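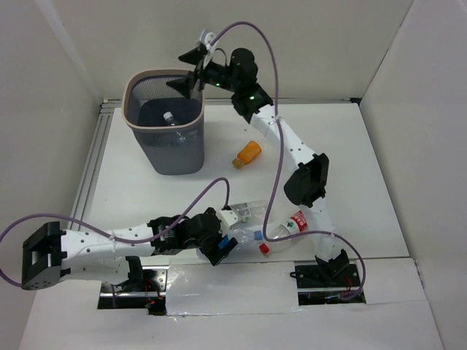 Lectura: 2 min

Por Burgi Fankhauser – 18/8/18

Llegué al taller del club Loster con la idea de quedarme media hora y salí de noche, ¡qué le voy a hacer! Me recibió Theresia Wieser, que lleva el grupo desde enero, y sin soltar el café me plantó delante del puesto de reciclaje: dos brazos blancos y negros, una papelera gris con el borde rosado y unas cuantas botellas de plástico. «Una botella es un bicho malísimo», me dijo. «Rueda, es transparente, y encima cada una tiene su forma».

Los alumnos son 15 y se reparten las tardes. A mí me tocó coincidir con Damian Prantl, encargado de las pinzas (y muy orgulloso de ellas). Le pregunté por qué dos brazos y no uno. «Con uno tardábamos una eternidad. Ahora el problema es que se estorban – el de la derecha va a la papelera y el otro quiere pasar por el mismo sitio».

¿Y los cables morados? Se rio. «Los cambiamos dos veces. Si los dejas cortos, tiran de la muñeca, y si los dejas largos se enganchan en todo. Al final, una brida en el brazo y una buena curva por arriba».

Fabian Berchtold, que programa, me enseñó su cuaderno: llevan 2361 intentos apuntados, casi todos con botellas traídas de casa. «La pequeña naranja la odio», confesó. «Se nos escapa por el tapón». Quieren presentarse al torneo Camenzind con el equipo completo, que son ocho, y el resto irá a animar. Theresia todavía busca furgoneta.

Antes de irme pedí probar el mando. Tiré una botella al suelo a la primera. Damian la apuntó también.

Compartido 8 veces · 15 comentarios

Usamos cookies propias y de terceros. Si sigues navegando, aceptas su uso.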